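Lidgate Audiobook Player: User Guide
Section 4. Adding and playing a title 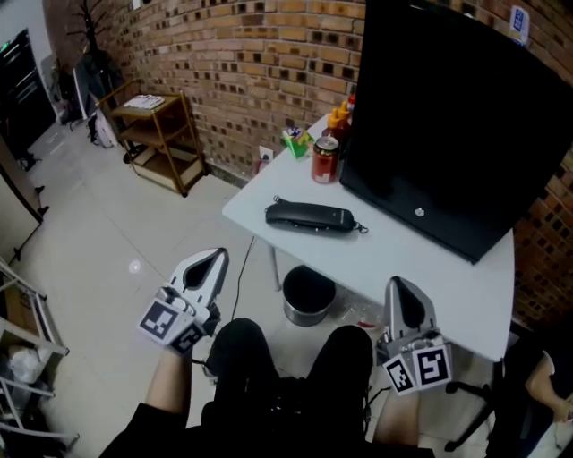 Before starting, sign in with the library card number or the Lidgate account used at registration. Titles published by Jutier and Baird are held in the same catalogue and are added in the same way.

1. Open the Catalogue tab and enter the title, author or narrator.
2. Select Listen to Sample. Samples run for 200 seconds and do not count towards the monthly allowance.
3. Select Add to Shelf. The title appears under My Shelf with its full running time.
4. Select Download and wait until the grey arrow becomes a tick.
5. Press Play. To change the narration speed, hold the Play button and move the slider.

Note: A title of 18 hours or longer is supplied in two parts. Download both before travelling.

Note: Bookmarks are limited to 3000 per account. Older bookmarks may be exported from the Settings page.

Caution: Do not close the player while a download is in progress. If error 405 is displayed, remove the title from My Shelf and repeat steps 3 and 4.

Accounts opened through Fornunberg before November must be confirmed again under Settings, Account.

Section revised December 1, 2025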